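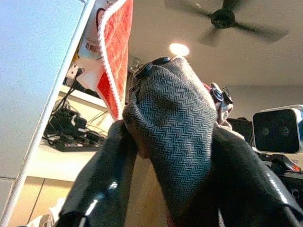
Unit 4: Costume and Status in Tabletop Campaigns

Clothing is the cheapest status marker a game master has. In the Grundlow setting, rank is read from cloth before a character speaks, so each outfit needs one weave and one fastening that players can remember. Gray herringbone with dark, button-like discs at the edge would do for a Borneck toll clerk: plain color, close pattern, little ornament. Red cloth is reserved for the Dudska court and should not appear on minor characters.

Cost table, in silver marks
Clerk's coat: 200
Court robe: 400
Forged court robe: 400, plus a Deception check at each gate

Wearing cloth above one's rank is a crime in Borneck. The penalty doubles on a second offense - players often miss this rule.

Exercise. Write an outfit for a Sutanto river pilot in four lines or fewer. State the weave, the fastening and the rank it signals. Bring two copies to the May session.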